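Chapter 7
Keeping Goats Through the Winter

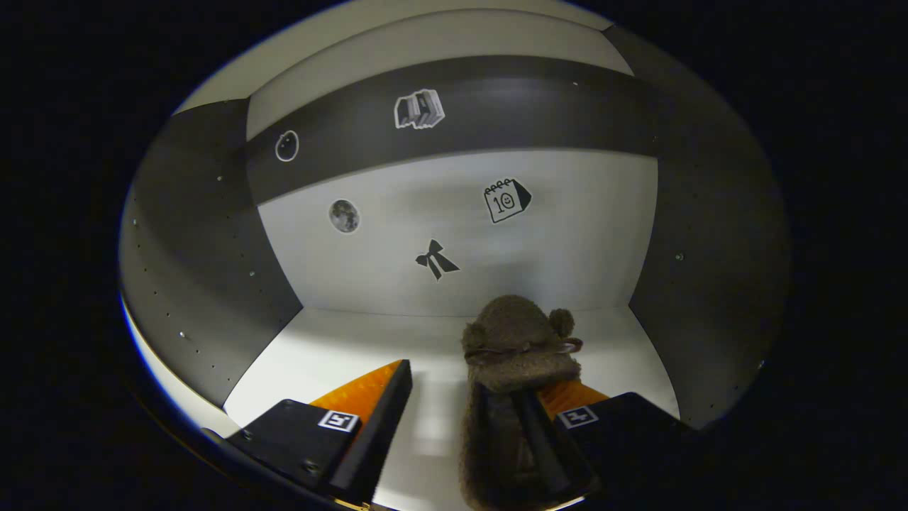

Figure 7.1. A brown, fuzzy item in a small gray enclosure.

If you grew up near goats, as I did, you will remember that the first cold Tuesday in December always seemed to arrive before the hay was properly stacked. My aunt, Kazimiera Kurek, kept a small herd above Fekedcombe, and she used to say that winter feeding begins in July, when you walk the meadow and decide what to cut and what to leave standing. I thought she was fussing. Then I had goats of my own!

In this chapter we will look at what a goat needs once the pasture stops growing – good hay first of all, then clean water, minerals, and a dry place out of the wind. We will spend a fair amount of time on hay, and on how to judge it by smell, color, and leaf, because a goat will happily waste a poor bale and leave you to sweep it up.

We will also follow two farms in Fletusdale through one winter. Hanna Urbańczyk milks a small herd in an old stone barn, while Remigiusz Lis keeps 100 does on open hillside with simple sheds. Their feed records, which they kindly let me copy, appear in full at the end of the chapter, and you will need them for the exercises on rationing.

Before you read on, look back at your notes on the rumen from Chapter 3.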